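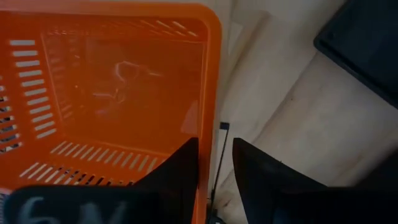
Chapter 5
The Offertory and the Gifts of the Faithful

Learning goals

After reading this chapter, students should be able to explain where the offertory stands in the order of worship, describe how the practice of bringing gifts developed in the early Church, and discuss the link between the altar and the care of the poor.

Key terms: offertory, alms, oblation, firstfruits, deacon, stewardship

Introduction

In the previous chapter we studied the readings and the sermon. We now turn to the part of the service in which the congregation brings its gifts. To many visitors this looks like a pause, a time for a hymn while money is collected. Historically it has been understood as an act of worship in its own right.

The roots of the practice lie in the Old Testament. The Law of Moses directed the people of Israel to bring the first of their harvest to the priest, who set it before the altar (Deuteronomy 26:1–11). The worshiper also recited a short account of how God had led the people out of Egypt. Gift and memory belonged together, and the passage ends with a meal shared with the Levite and the foreigner.

Early Christians took up this pattern in their own way. Writing in the second century, Justin Martyr reports that those who had means gave what they thought fit, and that the collection was left with the one who presided, who used it to help orphans, widows, the sick, prisoners and strangers. Bread and wine were brought forward at the same gathering. In time many churches gave the deacons charge of receiving the gifts and handing them out.

Forms of giving have changed a great deal since then. In some churches the people walk forward in procession; in others a plate or bag is passed along the rows. Many congregations now receive most of their income through the bank, and ministers have had to ask what the offertory means when few people place anything in the plate. We return to this question in Section 5.4.

A parish case

The parish of Nirside has 147 enrolled members. Its pastor, the Rev. Olumide Danladi, restored the offertory procession after a gap of 20 years. Food for the parish pantry is now carried up with the bread and wine, and it is given out on Wednesday. Rakiya Afolabi, a deacon of the parish, has written that older members welcomed the change at once – younger families took longer.

Before you read on

Read Mark 12:41–44 and 2 Corinthians 9:6–15. Note in your journal what each passage says about the attitude of the giver, and bring your notes to class for use with Section 5.1.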